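Monday evenings in the robot club

I joined the robot club of the Dunstan evening college in March, with very little knowledge and a laptop that gets too warm. I promised to my sister that I would write down how it goes, so this is my second post about it. The first one was mostly about finding the right room.

The club meets on Monday at seven. Our group has the name Wakden, which is the name of the street where the bus stops, and the other group is called Lovance. Both groups prepare for the Gralel contest in the summer. In this contest there is no real robot to touch. Everything is done in simulation: you get a model of an arm, a table and a mat with coloured squares, and your program must make the arm pick up small things and put them on the square which the judges choose. A try is counted only when the object lies completely inside the square and the gripper has let it go.

At first I was a little disappointed that I would not hear any motors. After a few weeks I think it is a good way to learn. When my program makes a bad mistake, I press one key and the table is as before. With a real arm I would be too afraid to try anything, and I would also have to wait for my turn.

My part of the work is the last 5 centimetres, as we call it in the group. Somebody else has written how the arm travels above the mat. I must bring the gripper down and close the fingers at the correct moment. It sounds small, and I also believed it would take one evening. Until now it has taken four.

The difficulty is mostly the angle. If the gripper is turned even a little wrong, one finger touches the object before the other and pushes it. Then the numbers in my program describe a place where the object is no more. I have corrected this by turning the wrist first, while the hand is still high, and only then going down slowly. It costs about 2 seconds for each try, and the rules permit it.

The object I use for practice is the small grey box with the slots, and I take the pictures from our simulator while I work.

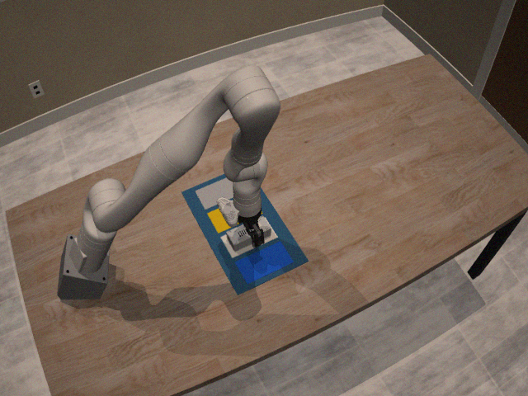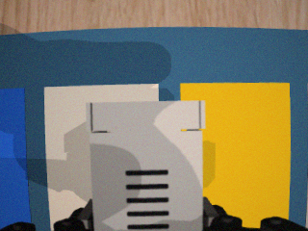
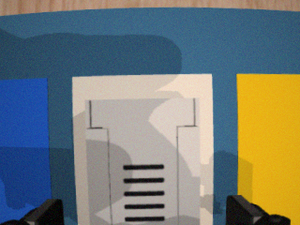
Next I want to learn to read the log file properly. Last week I let the program run through the night, 1,000 tries, and in the morning I had 587 good ones. I was proud for the time of one coffee. Then I saw that many of the bad ones came one after another, in long rows, and I do not yet understand why. Perhaps the starting position is not chosen as freely as I thought. One person from Lovance told me they had the same thing and that it was a mistake in how they set the random number, so I will look there first.

I also have to make my code more tidy. I gave names to things in my own language when I was tired, and now the others in the group cannot read half of it. I have started a list of the words and I change a few of them every evening after dinner.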